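About Probert

Probert installs and maintains insulation and air sealing in existing houses. The company works on attics, rim joists, crawl spaces, knee walls and the many small gaps where pipes, wires and ducts pass between heated and unheated parts of a building. New construction is outside our normal work, except for additions joined to a house we are already treating.

We operate from a single office and warehouse in Folton and serve Folton, Prinham and the townships between them. Scheduling, estimating, material storage and testing equipment are all kept at the Folton site. Customers in Prinham are handled by the same crews and on the same terms, with no travel charge.

Background

The company began as a weatherstripping and storm door business. Most of the early calls came from owners of older houses who had replaced a door or a window and found that the room was still cold. In many of those houses the larger leak was overhead, at the attic hatch, at the top plates of interior walls or in an open chase beside the chimney. Door work gave way to attic work over several seasons, and the storm door line was dropped.

The name Probert comes from the street on which the first workshop stood. It has been kept through two moves.

To date we have completed work in 1,303 houses. Of these, 585 had both attic and basement or crawl space treated under one contract. The remainder were mostly attic jobs, with a smaller group limited to ductwork or to a single room over a garage.

What we do

Air sealing. Gaps at the attic floor are closed before any insulation is added. Small openings are filled with one-part foam or sealant. Larger openings are covered with rigid board or sheet metal and sealed at the edges. Around flues and chimneys we use sheet metal and high-temperature sealant, and insulation is held back by a metal dam at the clearance the appliance calls for.

Attic insulation. Loose-fill cellulose is our standard material for open attic floors. Fiberglass batts are used where access is too tight for a hose or where the owner needs to reach wiring later. Depth markers are fixed to the framing so that the installed level can be read from the hatch.

Rim joists. We fit cut pieces of rigid foam and seal the perimeter of each one. Closed-cell spray foam is offered where the framing is too irregular for cut pieces.

Crawl spaces. Work includes ground vapor barriers, wall insulation and sealing of vents where the space is to be closed. Standing water and drainage faults must be corrected first. We do not do drainage work ourselves, but the estimate will state what has to be put right.

Ductwork. Accessible joints are sealed with mastic. Ducts in unheated areas are then wrapped or buried in loose fill, depending on their position.

Ventilation. We fit baffles at the eaves to keep the airflow path open, extend bath fan ducts to the outside and replace damaged soffit vents. Roof vents are referred to a roofing contractor.

How a job runs

A first visit takes most of a morning or an afternoon. The estimator inspects the attic and the lowest level, records existing insulation by type and depth, and runs a blower door test if conditions allow. The test uses a fan set in an exterior door to lower the air pressure in the house, which makes leaks easier to locate and gives a figure that can be compared with a second reading later. It is not run if there are ashes in a fireplace, loose asbestos-like material in the attic or active renovation dust.

A written estimate follows. It lists each area separately with its material, target R-value and price, so that an owner may accept some lines and decline others. Air sealing of the attic floor is the one item we will not leave out of an attic job. Insulation laid over open gaps performs below its rating, and moist indoor air passing through it can condense on the roof deck.

Work normally starts at 8 a.m. The crew covers floors along the route to the hatch, sets up a temporary enclosure below the opening and parks the blower truck within hose reach. Attic jobs of ordinary size are finished in one or two days. Spray foam work requires the house to be empty during application and for a period afterward, which is stated on the estimate for the product being used.

At the end of the job the blower door test is repeated, and fuel-burning appliances that draw air from the house are checked for proper draft. Both sets of readings are left with the owner. If a draft check fails, the appliance is not put back in service until the cause has been found.

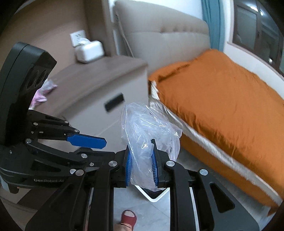

Materials and the Prudia record system

All products are bought in sealed packaging and stored indoors at Folton. Bags of cellulose are counted onto the truck and counted off again, and the number used is entered on the job record together with the area covered. Installed density is worked out from those two figures. A result outside the manufacturer's coverage chart means the attic is measured again before the crew leaves.

Job records are kept in a system we call Prudia. It was written for our own use and holds the inspection notes, test readings, bag counts and product data sheets for each address. An owner may request a copy of the record at any time, and a buyer may request it after a sale with proof of ownership. Records made before Prudia was introduced exist on paper and take longer to retrieve.

We do not sell materials over the counter. Leftover product from a job returns to the warehouse and is not charged.

Our crews

Everyone who enters an attic on our behalf is an employee. New installers spend their first 42 working days paired with a crew lead and do not operate the blower or spray equipment alone during that time. Training covers ladder and joist safety, heat exposure, respirator fit, identification of older wiring types and the use of the blower door.

Crews stop work and report to the office if they find vermiculite, knob-and-tube wiring under the area to be insulated, signs of an active roof leak, or a bath fan or dryer that discharges into the attic. Some of these can be dealt with under the same contract. Vermiculite and live knob-and-tube wiring cannot, and they have to be handled by a licensed contractor before we return.

In summer, attic work is limited to the early part of the day. Start times between June and the end of the warm season may therefore be moved forward by agreement with the owner.

Standards and insurance

The company holds general liability and workers' compensation coverage. Certificates are sent with the estimate on request. Permits are obtained by us where the town requires them and are listed as a separate line at cost.

Workmanship is covered for 2 years from completion. The cover applies to settled or displaced insulation, failed seals and defects in vapor barriers we have laid. It does not apply to areas later disturbed by other trades, to pest damage or to water entry from outside. Product warranties are issued by the manufacturers and are passed to the owner with the data sheets.

What to expect from the results

We do not quote a percentage saving on heating or cooling bills. The result depends on the heating equipment, thermostat habits, weather and the condition of the parts of the house that were not treated. What can be stated is the change in measured air leakage and the R-value added to each area. Both appear on the final record.

Owners often notice a smaller temperature difference between floors and less air movement near interior doors. Houses with single-pane windows may still feel cool close to the glass. Window replacement is outside our work, though the estimator can say whether the test shows heavy leakage at the sashes or the trim.

A tighter house also holds more moisture. Where the second test falls below the ventilation threshold for the size of the house, we recommend a continuous low-speed exhaust fan or a balanced ventilation unit, and the recommendation is put in writing.

Service area and contact

Estimates are available throughout Folton and Prinham. Addresses over 42 miles from the warehouse are declined, as the blower truck cannot make the trip and complete a full day's work. For properties near the limit, please give the street address when you call so that the office can check the route.

The office is open from 7:30 a.m. to 4 p.m. on working days. Please have the following ready when requesting a visit: the year the house was built if known, the type of heating fuel, the location of the attic hatch, and whether any insulation work has been done before. Tenants may arrange an inspection with the written consent of the owner.

Existing customers with a workmanship question should quote the record number printed at the top of the final report.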